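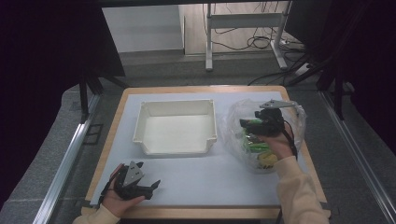

How much does it cost to get into the August speedway meeting at Dirkton?
It's £14 on the gate for adults, and £8 if you serve or have served in the forces, the fire service, the ambulance service or the police. Under-12s get in free with a paying grown-up.

DIRKTON RACEWAY OPENS UP TURN FOUR FOR THE NULCOMBE TROPHY

Dirkton, 2021-07-23

Hello all, Špela Janevski here from the Dirkton Raceway office, and I've got proper news this time (the last release was mostly me going on about drains, sorry about that).

The Nulcombe Trophy is back in August, and for the first time in my years at the track we're selling places on the grass bank at turn four. If you've ever stood on the main terrace and wondered why the riders' families all wander off down that end before the final, well, now you can find out. It's where the races get won and lost, and it's where you'll go home with shale in your hair. Bring a hat!

The bank holds 900 people and that's our limit, so once those places have gone they've gone. A bank ticket costs the same as a terrace ticket, and you can walk between the two all evening through the new gate behind the pits. Folding chairs are fine on the top half of the bank. Please keep them off the bottom half, as people need to get past.

Now, the racing. We've got 61 riders entered across the solos, the sidecars and the youth class, which beats anything we've had for this meeting before. Haris Vidmar is coming back to defend the trophy. He rang me in the spring to ask whether we'd changed the track, and I had to tell him yes, we've taken some of the banking out of turn two. There was a long pause. Then he said, "Fine, I'll be there, but I'm bringing a different set of tyres."

Up against him is Gorazd Krasniqi, who was second last time by half a wheel and has been riding for the Nikolaidis team all season. I've watched him practise here and he's quick on the new line, very quick, though he does like to give away the start. Nikola Delić goes in the sidecars with a new passenger. I'm also really looking forward to the youth class, which runs first, so do get here early if you can.

Our clerk of the course, Sándor Illés, asked me to put this bit in, word for word: "The track will be watered between every block of heats. If we run late, we run late. I would sooner finish in the dark with a good surface." We do have floodlights, so don't panic.

Gates open at four, practice is at five and the first youth heat goes off at six. Parking is free in the bottom field and you come in from the Nulcombe side, past the old feed store. The top lane is for riders' vans only that day, and the stewards will turn you round.

Dudex are backing the meeting again and they're putting up the prize money for the solos final. They've also paid for the new loudspeakers along the back straight, so if you've complained to me about not hearing the results (plenty of you have), you should get on a lot better this year.

For the £8 ticket, show your service card, veteran's card or blue light card at the gate. You can buy up to four at that price, so bring the family. They're sold at the gate and at the office window, but we can't do them online yet.

Dogs on leads are welcome on the terrace. I wouldn't bring them on the bank, it's loud down there.

Press passes: please ask me at the raceway office before the end of July, and tell me if you want to be on the infield, as you'll need a tabard and a quick chat with Sándor first.

Špela Janevski
Press and tickets, Dirkton Raceway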